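**Do snack risers do anything? A thread, because I've been told to buy one three times this summer and I'm grumpy about it.**

1/ Every "organize your pantry" account I follow has the same clear stepped rack now. Put your snacks on it and, supposedly, you waste less, find things faster and snack "mindfully." I'd like to see one person show their work.

2/ So I got one. Clear acrylic, three steps, sold under the name Brestex. It cost 26 dollars, for what amounts to a very small set of bleachers.

3/ The listing says it "doubles your usable shelf." It can't. My shelf is the same shelf. All the rack does is lift the back row so the front row stops hiding it. That's a fair thing to sell! Just say that.

4/ First complaint: the depth of the steps. Whoever designed this had spice jars in mind, or nail polish. Anything in a normal grocery box hangs over the edge or has to go in sideways, and sideways means you're looking at the barcode.

5/ Second complaint: fingerprints. I wiped it before loading it. I loaded it. I could have solved a burglary with what was on it.

6/ The Nulemen blog (they sell storage bins, so weigh that as you like) says to group by shape: tall in back, flat in the middle, round in front. Other people say group by how often you eat it. Those two rules fight each other constantly. My most-eaten thing is a candy bar, and a candy bar is flat and won't stand up for anybody.

7/ I tried it on the table first before giving it a shelf. Snickers up top, a small black box on the step under it, the red cookie box at the right end, jars along the bottom. The flat cream tray is the old system, the one I'm supposed to be upgrading from.

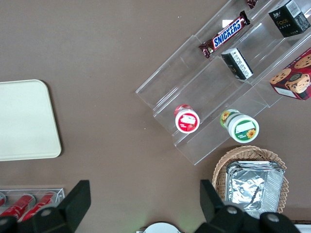 8/ Zarkum wrote back to say the rack is fine and I'm using it wrong, that it was never meant for candy, and that anyone who keeps jars on the low step and one kind of packet on each of the others will love it.

9/ Okay, but then it's a jar rack. Sell me a jar rack. "One kind of packet per step" assumes I buy snacks in matching sets, like curtains.

10/ I'll give Zarkum the jars, though. Jars are the one thing it's good at. They stand up, they stay put, and I can get one out without disturbing its neighbors. If your whole snack life is jars, go ahead, you have my blessing.

11/ Now the waste claim. The number going around the pantry accounts is that a riser saves you 300 dollars a year in forgotten food. I went looking for where that came from. It's one post from June, quoting another post, quoting a video that's been taken down.

12/ For that to be true in my house I'd have to be throwing away an awful lot of cookies. I have never forgotten a cookie. What I forget is half a bag of lentils, and lentils don't go on the pretty rack, do they?

13/ Somebody will say the tray is ugly. Sure. It's a flat tray with a little rim. It holds whatever shape I drop on it, I can pull the whole thing out in one go, and it goes in the sink when something leaks. I've had it for years and it has never asked me to think about sight lines.

14/ What the tray does badly: things pile up. The bottom layer turns into archaeology. I found a granola bar in there last winter that had gone see-through at one corner. So yes, the problem the rack is supposed to fix is a real one, and I'm not pretending otherwise.

15/ My cheap fix, before you spend anything: take out half the stuff. I did that this morning and could see everything on the tray without any steps at all. It took 20 minutes, and most of that was reading dates on boxes.

16/ If you still want height, turn a shoebox upside down at the back of the shelf. It isn't see-through. You will live.

17/ And before anyone links me the Ekström one: I looked. Same idea with thicker edges and a nicer photo. The reviews (131 when I checked) are mostly people saying it arrived quickly, and I wasn't asking about the mail.

18/ Where I've landed, 5 September 2020: rack goes to the spice cupboard, where its little steps might finally fit something. Jars can go with it. Candy and cookies are going back on the tray.

19/ If you've had one of these for a full year and you still use it for snacks, with mixed boxes and packets, a normal person's snacks, tell me how. Pictures from day one don't count. I want to see it after a birthday party.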